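Come drive our kitchen robot (two paid spots, Salinas)

Hi! I'm looking for people to help with a study I'm running at Nulari, and no, you don't need to code. The project is called Illix. We want to know if a robot policy trained mostly in simulated kitchens gets better when regular people, the kind who cook at home, step in and correct it.

So far we've collected 498 demonstrations, all from people in my own lab, and that's the problem. We all drive the arm the same way! The policy has picked up our habits, and it gets stuck on drawers and levers when the layout changes.
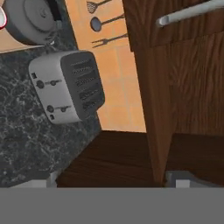

What you'd do: sit at a desk, watch the policy try a task in the simulator, and take over with a hand controller when you think it's going wrong. Then you hand control back and we log where you stepped in. Sessions run 95 minutes with a break (snacks are on me), and I'd love for you to come to 2 of them in December.

You should be 18 or older and OK with looking at a screen for a while. Gamers welcome, total beginners even more so. I have 17 people signed up and two spots left.

To apply, use the form on the Zullano study page by November 11, 2022, and tell me which evenings work for you. Pay details are on the form too.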